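Grakholm Scorecards: ball-by-ball records from club cricket
README, version 3

What is in the files

The set has the full scoring record of 48 one-day matches played in the Grakholm league. Every ball is one line in the main table. A line gives the match code, the innings, the over, the ball, the batter, the bowler, the runs and the kind of extra, if there was one. A second table holds one line per match, with the ground, the toss and the result.

Player names are replaced by codes. Saodah Teoh keeps the list that connects codes and names, and it is not part of the download.

How the records were made

The scorers at the grounds wrote on paper sheets. Juwita Entili and Yusri Lau typed the sheets separately, and the two versions were then compared by a small script. Where they did not agree, Kourosh Mohammadi looked at the paper again and decided. For the matches at the Nasution ground, the sheets from July were partly hard to read, and the field "bowler" is empty in some overs. We left it empty and did not guess.

Please note that the over count restarts after a rain break in the older sheets. The column over_fixed corrects this – use it for any run rate work.
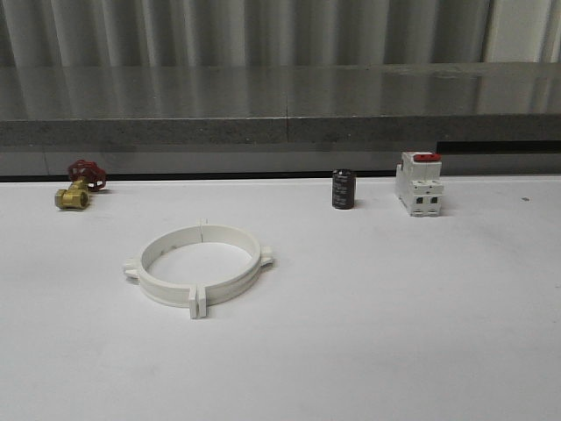
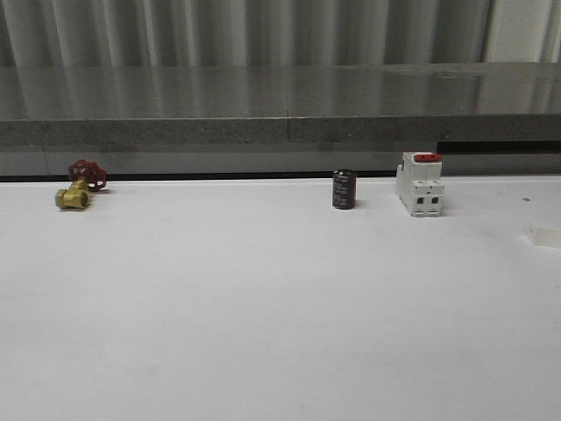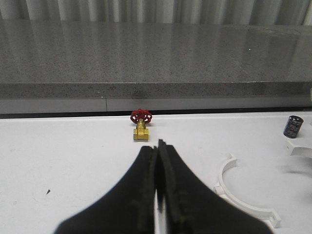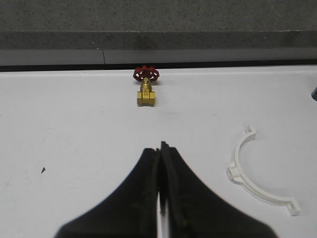 Small brass valve with red handwheel, on a white work surface.

Columns that cause questions

extra_kind: w is wide, n is no-ball, b is bye, l is leg bye. An empty cell means no extra. In version 2 a wide that also went for byes was written as two lines. Now it is one line, with all runs in the column extra_runs.

out_kind: run outs are given to the batter who was out, and this can be the one at the other end. Check the column out_batter before you count dismissals.

target: in matches shortened by rain, this is the revised target as the umpires announced it. We did not calculate it again.

Known problems

The match between Jamico and Tristska has only the first innings. The second sheet is lost, and the result in the match table comes from the league page.

Catches are recorded without the name of the fielder before the league changed its sheet. Any ranking of fielders over the whole period will therefore be wrong.

Two bowlers of the same club shared one code in version 2. They are separated now, so career figures made with the old file should be made again.

Use

You may use the tables for study and for teaching. If you publish something, please name the set and its version. We ask you not to try to find out who the players are – several of them were under age when they played.

Contact

Corrections go to Zahira Latuheru, with the match code and the over. A photo of the original sheet is welcome if your club still has it.

Last changed: August 21, 2019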